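Skulstead Workshop Forum > Storage and Organizing > Metal bins vs. plastic totes for heavy blocks

plumbbob_pete
Thursday evening seems like a good time to ask this, with the shop swept and a cup of tea next to me. I make and paint rectangular blocks for a couple of local schools (building, stacking, sorting by color, that kind of thing) and I've gone through yet another plastic tote. The bottom split right down the middle while I was carrying it across the driveway. I have 964 blocks on hand right now and they're heavier than people expect once you get a few dozen together.

So I'm thinking about sheet metal. Does anybody keep painted pieces in an open metal bin day to day? I'm worried about the paint more than anything. I spend a lot of evenings on that paint, and I'd hate to see it chewed up by the thing that's supposed to be looking after it.

marigold_shed
Oh, I feel your pain on the totes! I had one go on me in February, on the stairs of all places, and I was finding pieces behind the dryer for weeks.

I switched to a Vatier steel bin after that and I'm very fond of it. It doesn't sag, it doesn't crack in the cold, and you can wipe it out in about the time it takes to say so. My only complaint is the noise. Dropping a block into it sounds like somebody kicking a mailbox, and my poor dog leaves the room. I put a piece of old carpet in the bottom and that took care of most of it.

gus_in_the_garage
I'm going to be the grouch here, sorry Marigold. Carpet in a bin is a dirt trap. Every bit of grit that comes in on the blocks sinks into it, and then you're rubbing painted faces against sandpaper. I'd leave the floor bare and take the noise.

And I'd skip metal altogether for finished pieces, if I'm being stubborn about it. Paint on steel loses every time. Wooden crates with a planed bottom are kinder, and you can fix one with a screw and a scrap when it gets tired.

marigold_shed
Well, I shake mine out every weekend, Gus, and my blocks look fine to me :) But I take the point about grit. A rubber mat might be the happy medium - easier to rinse, too.

tallow_and_twine
Jumping in because I've used metal for years and I think the type of bin matters as much as the material. Get one with a divider if you can. I keep the pieces I'm using in the big front part and odds and ends in the narrow part behind, and it saves me so much rummaging. Sloped sides are nice as well, because your knuckles aren't jammed into a square corner when you go after the last piece.

Don't expect it to stay pretty, though. Ours has lost its good looks and I've made my peace with that. Red and green blocks in it at the moment:

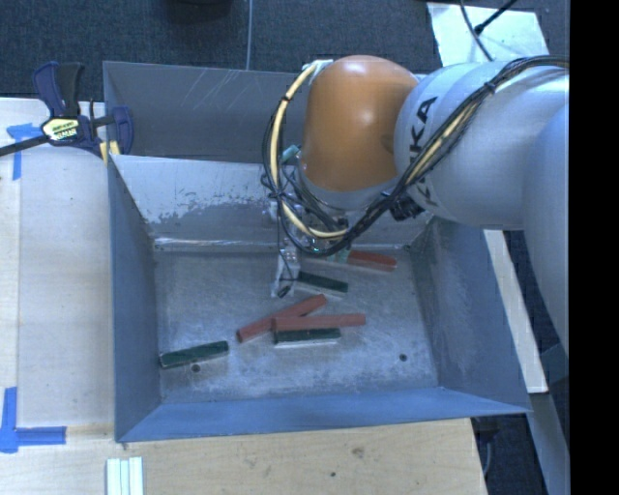
Six blocks in the front compartment. The divider has taken the worst of the wear.

The floor is all cloudy scuffs at this point, and I wouldn't trade it for a new one. If you do get scratches like that, run your hand over them now and then. Marks you can't feel are nothing to worry about. A raised burr wants a few strokes with a file before it finds your paint.

plumbbob_pete
This is so helpful, thank you. I like the divider idea a lot, as my rejects keep sneaking back in with the good ones. What about the little round holes in the floor, do you get sawdust coming through onto the bench?

tallow_and_twine
A little, and I just brush it up. You could put tape over them from underneath if it bothers you.

gus_in_the_garage
That divider is exactly what I mean, with the flaked edges on the worn patch. I'd want that smoothed down before I put fresh paint anywhere near it. Nice size of bin, I'll give you that much. Still voting for crates.

plumbbob_pete
I might try one of each, Gus, and let the blocks decide. I've got a batch of 17 greens drying tonight, so they can be the test group - half in metal with a rubber mat, the rest in a crate, and whichever one gets the odd block wins nothing at all. I'll come back and report once they've been knocked around a bit.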